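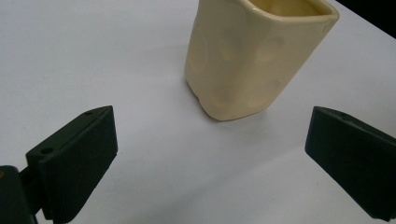 ## 4. Handling, warmth and the length of a break

We come now to the part of the study we had looked forward to most, and which gave us, we admit, the most trouble. The earlier sections dealt with when people in the Pallside offices stopped for a hot drink and with whom they drank it. What we had left to one side was the cup itself, and whether its shape has any bearing on how long a person is willing to sit with it.

The idea is an old one in our group. Gleice Bittencourt had noticed, during her first season of interviews, that people talked quite freely about "my cup" and "the office cups" as if these were different sorts of thing, and that they often said they drank faster from the second. Most earlier writing on tea and coffee breaks treats the vessel as a given. We think this is a pity, for a cup is held for far longer than it is drunk from, and a good deal of the comfort of a break seems to lie in the holding.

### 4.1 The cups

Figure 3 shows a cup of the squared kind, pale cream and glossy, with its corners softly rounded. We set this form against a plain round cup of the same volume, bought from Clatetti, and asked the staff kitchens at Pallside and Stirska to put both kinds out on the shelf side by side. People were free to take whichever they liked. We did not want to hand cups out ourselves – a person who has been given a cup by a researcher tends to drink from it very politely.

**Figure 3.** Ceramic cup with a rounded square cross-section, standing on an off-white tabletop.

### 4.2 Diaries

Each person who agreed to take part kept a short diary, filled in after every break. It asked which cup had been used, when the break began and ended, and whether anything had cut it short. There was a space at the bottom for remarks, which we had expected to stay mostly blank and which instead was filled with complaints about the kettle, news of grandchildren and, in one case, a very good recipe for corn cake. In all we received 2,017 entries. Alcides Falcão read every one of them and set aside those in which the times were missing or plainly muddled, leaving almost 500 fewer for the main comparison.

### 4.3 What the diaries suggest

Breaks taken with the squared cup were a little longer at both sites, though the gap was small at Stirska, where the kitchen closes early and people are used to drinking up. We would not lean heavily on this difference. More telling, to our minds, were the remarks. Users of the squared cup wrote more often about their hands: that the flat sides were pleasant to press a palm against, or that the corners gave the thumb a place to rest. Users of the round cup wrote about the drink.

There is a plain objection here, raised by Emerson Brandão when he read our draft, and we think it a fair one. A new shape draws attention simply by being new, and the remarks may fade as the shape grows familiar. The diaries from October, when both kinds had been on the shelf for 30 days, do show fewer comments on shape, but the longer breaks at Pallside remain. We return to this question in Section 5, together with the results from the Nogueira canteen, where only round cups were on offer.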